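Home Tickets Stations Data sets Help

Reading time: 6 min

Episodes rejected as "no grasp" on zipper bag task, Hutcombe station

Opened by: Tâm Tăng
Date opened: 10 January 2020
Product: Lomia Recorder, with Boonchu gripper driver
Priority: normal, raised to high by Roswitha Thaler
Status: waiting for release

Summary of problem

We are collecting demonstrations for the task "close the zipper bag". An operator drives the arm with the hand controller, and the recorder saves the wrist camera, the joint positions and the gripper opening. At the end of each episode the checker decides if the episode is kept for training. From the last batch of 60 episodes, the checker rejected 54. The reason written is always the same: "no grasp detected".

I looked at many of these episodes and the grasp is there. The fingers hold the bag at the seal and the operator moves along it. I would call most of them good examples.

The other tasks on the same station (cups, vegetables, folded towel) pass the checker as normal. Only the bags have this problem.

What I already tried before opening the ticket:

Restarted the recorder and the driver. No change.
Calibrated the gripper again, with the fingers clean. No change.
Changed the bag for a new one of the same kind. No change.
Asked Manee Khunthong to repeat the task with slower movement. Also rejected.

I did not change any setting of the checker, because the settings are shared with the Gronwood station and I did not want to make a problem for them.

Tâm

Reply from Roswitha Thaler, Lomia support

Hello Tâm, thank you for the clear report. Could you send me three things please: the checker report file for one rejected episode, the gripper opening signal for the same episode, and the name of the task profile which is loaded. I suspect the profile but I would like to see the signal first. Please do not delete the rejected episodes. The recorder keeps them in the "held" folder until somebody empties it.

Reply from Tâm Tăng

The files are attached to the ticket. The profile is "household_general". It is the one we use for every task at Hutcombe, we never made a separate one.

About the held folder: I must tell you that the cleaning script on our station empties it each night. Boonmee Wongsuwan has now stopped the script. We still have the last batch complete, but the bag episodes from earlier are gone. I do not know how many of them were good.

Reply from Roswitha Thaler

I have read the signal now. When Manee closes the fingers on the bag, the opening goes down and stays almost at zero. When she closes the fingers on nothing, which she does one time at the start of the episode, the opening goes to practically the same value. For the checker the two cases look equal.

The rule in "household_general" is simple. After a close command, the opening must stop at more than 2 mm for the grasp to count. For a cup or an eggplant this is no difficulty. Plastic film is much thinner than that, and even with the zipper strip between the fingers the soft pads press around it and the opening is still under the limit. So the checker does what it was told, and the rule is wrong for this object.

The few episodes that passed are interesting also. Can you look at them and tell me what is different? My guess is that the bag was folded or bunched between the fingers.

Reply from Tâm Tăng

Your guess is correct for the ones I have watched. In these episodes the plastic is gathered in a thick fold inside the fingers. They are the worst ones of the batch, in my opinion. The operator lost the seal and took a handful of the bag, then corrected. This means if we had trained with only the accepted episodes, we would teach the model to grab the bag in the wrong way. I am glad we looked before the training started.

I showed this to Somkiat Thongdee, who prepares the training sets, and he asks to hold the complete bag task until the ticket is solved. He also asks if the same thing could have happened with the towel. I checked, the towel is thick enough when folded. No problem there.

Reply from Boonmee Wongsuwan

I add a note about the hardware, in case it helps. The Boonchu driver can report the motor current of the gripper too, but it is off in our configuration to keep the files small. When the fingers close on each other the current rises, and when they close on a bag it rises also, so I think the current alone will not separate the cases. I can turn it on for a test if Roswitha wants it.

Reply from Roswitha Thaler

Thank you Boonmee. Yes, please turn it on for a short test, but I agree with you that it will probably not be enough. The pads are soft and the film adds almost nothing.

I propose this instead. We make a new profile for thin objects. In this profile the checker does not use the opening to decide. The operator marks the grasp with the pedal at the moment when the fingers hold the seal, and marks again at release. The checker then only controls that both marks exist and that the wrist camera was recording between them. A person looks at a sample of the episodes afterwards. It is less automatic, but for this task I do not trust the opening.

Reply from Manee Khunthong

I tried the new profile this morning. Here are my observations as operator.

The pedal is easy to use but I forgot it two times at the beginning, and both episodes were held with the message "release mark missing". The message is clear. After this I remembered.

The transparent bag is difficult to see in the wrist camera when the light comes from the front. The blue zipper is what I follow. If I lose it behind the upper finger I open the hand a little and go back, and I do not know if this correction should stay in the episode or if I should start again. Somkiat, please tell us your preference, because each operator does it differently now.

Also, the bag moves when I pull along the seal. I would like to have permission to put something inside the bag to give it weight. At the moment it is left to the operator and some of us do it and some do not.

Reply from Somkiat Thongdee

Dear Manee, please keep the corrections. If the fingers slip from the seal and you find it again, this is useful for the model. Start again only when the bag falls from the table or when the arm stops by itself.

For the things inside the bag: yes, it is allowed, and please change them sometimes. Write in the episode note what is inside. A short word is enough. For old episodes where the note is empty, leave it empty, do not guess.

One request from my side. Please do not always begin with the bag in the same direction. In the last batch nearly every bag lies straight, and in a kitchen it will not be like this.

Reply from Tâm Tăng

Result of the current test: Boonmee was right, the current for "bag" and for "nothing" overlaps. We have turned it off again.

I ran the new checker over the held episodes of the last batch. They have no pedal marks, so I added the marks by hand from the wrist video. It took me roughly 2 hours. The episodes where the grasp is correct are now accepted. The ones with the handful grasp I kept with the tag "poor", and Somkiat will decide about them — he may use them for a test of the grading and not for the training.

There is one small error in the new profile. When the operator presses the pedal before the fingers have stopped, the mark is saved with the time of the close command and not the time of the pedal. The difference is short, but in the video one can see that the fingers are still moving at the mark. I attached one episode for this.

Reply from Roswitha Thaler

I can reproduce it. The recorder joins the pedal event to the nearest command event. This was made for a different use and should not apply here. The correction is ready on our side and will be in the February release. Until then please ask the operators to wait until the fingers are still and then press. Episodes marked too early can be repaired later, because the true pedal time is also in the raw log. Please keep the raw logs.

Does Gronwood need the thin object profile as well?

Reply from Tâm Tăng

Yes, Gronwood will begin with bags next month, so please send it to them too. I wrote to them that they must check their own cleaning script first, and that "household_general" should not be used for film, paper or thin cloth in one layer.

For the next batch at Hutcombe we use these rules, which I have put also on the station page:

Load the profile "thin_objects" before the first episode.
Close the fingers on the seal, wait until they are still, press the pedal.
Press the pedal again at release.
Write in the note what is inside the bag.
Turn the bag to a different angle before each new episode.
Do not empty the held folder.

I leave the ticket open until we have the release installed and one full batch has passed through the checker without marks added by hand. I will compare the saved mark with the wrist view on a sample of episodes, and I look mainly at the moment when both fingers are on the zipper strip.

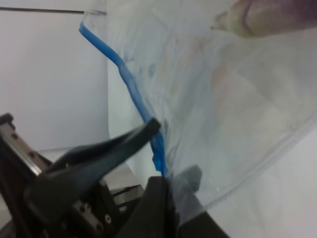
If the mark and the fingers agree on all of the sample, I will close the ticket myself and tell Somkiat that he can take the bag task again.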